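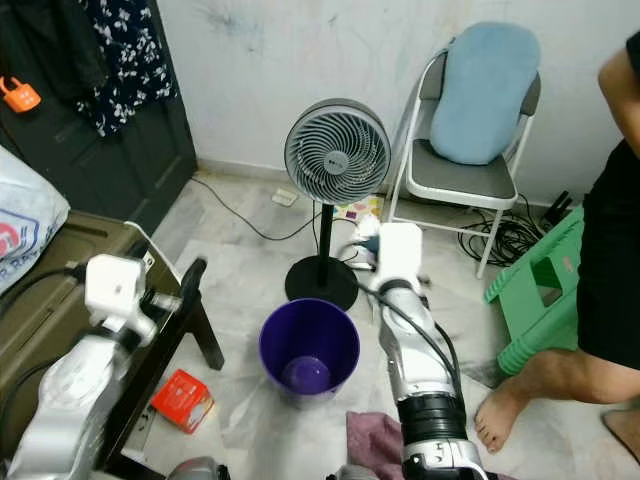 The bucket corner, with the fan and the folding chair behind it.

Small Room, Big Mess: My Home Organization Project

When we got the assignment sheet for this project I already knew which room I was going to pick. We had to choose one space that people really use, work out where its stuff goes and why it ends up on the floor, and then try a system for 25 days. Lots of people in my class picked their closets. I picked the spare room in our apartment at Nurkwood, the one everybody calls the nap room even though more laundry than napping happens in there!

It's a plain room. White walls, shiny floor with a marble pattern, a low mattress, a floor fan, and a white folding chair with a gray seat that has a light blue cushion on it. No closet and no shelves, so anything that comes through the door lands on either the chair, the mattress or the floor (usually the floor, I'm not going to lie). My little cousins stay with us a lot and they're the main reason there are always small clothes and picture books mixed in with everything else.

What I wanted to find out

My question was pretty simple. If every kind of thing has one place to go, does the room take less time to tidy at night? I guessed yes, obviously, but I wanted to know how much less, and which things would keep escaping.

Sorting it out

First I made a list of what was in there and put each thing in a group. I ended up with clothes, bedding, books and paper stuff, toys, and "other," which was mostly cords. Cords are so annoying. The fan has one that runs across the floor, and you're always stepping over it on the way to the wall.

The purple bucket was my first big decision. My plan was to buy a nice bin, and I found a really pretty one from Ronholm with a lid and everything, but the budget for the project was zero dollars (I asked twice). So the bucket became the toy bucket. It's open at the top and round, and a kid can see right down into it, and that turned out to matter way more than looks. With a lid they'd have to move something before they could throw a toy in, and I know my cousins.

Clothes got a folding spot on the mattress. I'd been folding on the floor before, which is hard on your knees and also kind of gross, because then you're putting clean clothes where people walk. 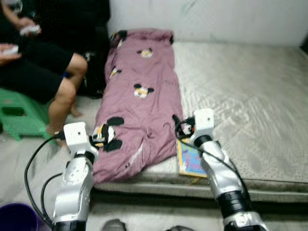
The folding method I used comes from a handout by a group called Dabbas that our teacher gave us. You lay the piece out flat, smooth it from the middle toward the edges, fold the long sides in, and then fold it up from the bottom so it can stand on its own. It works great on T-shirts and towels. It works less great on anything soft and floppy, and the pink Mickey one is the floppiest thing in the whole pile. I'd get one side straight and the other side would wrinkle up again! In the end I stopped trying to make that one stand up and just folded it in half and then in half again. My advice to anyone trying this is to do the stiff things first so you feel like you're good at it.

The quilted mattress is a bit slippery too, so I learned to fold near the front edge and not way back by the wall. Reaching over to the far side made everything slide.

Books were the hard part

I really thought toys would be the problem, but no, it was books. A toy gets dropped in the bucket and you're done. A kid's book gets read on the mattress, and then it stays on the mattress, and at night somebody has to move it before the sheet goes on.

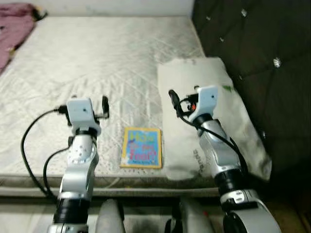

I tried three places for them. Under the chair was a fail because they got pushed back against the wall, and then I was crawling around to get them out. On top of the cushion was a fail because people like to sit down. The one that stuck was a cardboard tray from a Ukano shoe box lid, right by the head of the mattress, where the reading happens anyway. The bigger books hang over the side a little but I can live with that. I added the loose cards and papers to the same tray in the second week, and that helped a lot.

Results

I timed the evening tidy with my phone. Before the project it took me 895 seconds, which is just under 15 minutes and felt like an hour. By the last night I had it down to 56 seconds for the toys alone and under six minutes for the entire room. I did skip 2 nights because of a math test, and I left those out of my chart.

Things that still escape: socks, loose cards, and the cord. I haven't solved the cord. I want to try running it along the skirting board, but I'd need clips for that, so it'll have to wait until after February.

If I did this again I'd ask my cousins where they think the books should go before I started moving things around.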